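The Minutes of the Dosomau Historical Society
August 29, 2026
By Touran Rashti

The trouble started when Leopold Nägeli found a second founder.

Dosomau had managed perfectly well with one. Captain Yu had come up the river in 1873, run his boat onto the mud and declared the spot ideal for settlement, a view he was in no position to change until the spring floods. We had his statue, his day in September and a meat pie named in his honour. Then Leopold went through a tin trunk at the back of the Stusadell pub and came out with a laundry bill.

He laid it on my kitchen table as though it might go off.

"Look at the date," he said.

I looked. It was for four shirts and a tablecloth, washed and starched at the river camp, and it had been made out two months before the Captain's boat touched the mud.
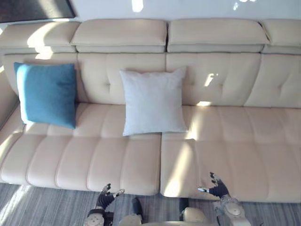
Who was doing laundry in Dosomau before there was a Dosomau?

A widow called Grakitano, according to the bill, and she charged extra for collars.

Leopold wanted an emergency meeting. I pointed out that it had kept for a century and a half and could probably keep until after tea. He ate two helpings of my shepherd's pie in a state of high emergency, then rang every member in the book. Most of them were home. It was raining, and the cricket was off.

We met in my front room, the hall having been booked by the ukuleles. Leopold read the bill aloud, including the tablecloth, and moved that the statue be relabelled.

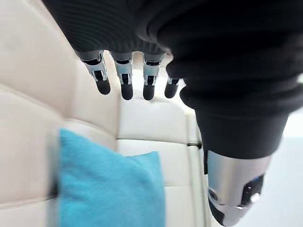
The Captain's great-granddaughter took it badly. She had worn his hat in the parade since she was nine and felt she had some standing in the matter. She lowered herself onto the cream leather as if taking a throne, and announced that a washerwoman could not found a town, any more than a ferryman could found a river. Leopold asked who she thought had been wearing the shirts. There was a long silence while everybody tried to work out whether this was a good point.

"Customers," said someone near the biscuits.

It was a good point. If the widow had customers, then there were people in Dosomau before the widow, and none of them had kept so much as a receipt. I watched the colour leave Leopold's face. He had come to give the town one more founder and was now facing a crowd of them, all unknown, all with clean collars.

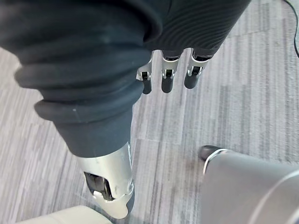
He asked to withdraw the motion. The great-granddaughter, who could smell a retreat, refused to let him, and demanded a vote so that she could win it. She lost by one. The one was her husband, who said later that he'd had his hand up for the milk.

So the plaque is being changed. The new wording took us until nearly midnight and says that Dosomau was founded by Captain Yu and others, including laundry. Leopold is back at the pub most afternoons, going through the rest of the trunk. Last week he rang to say he had found a complaint about the starch, and could I put the kettle on.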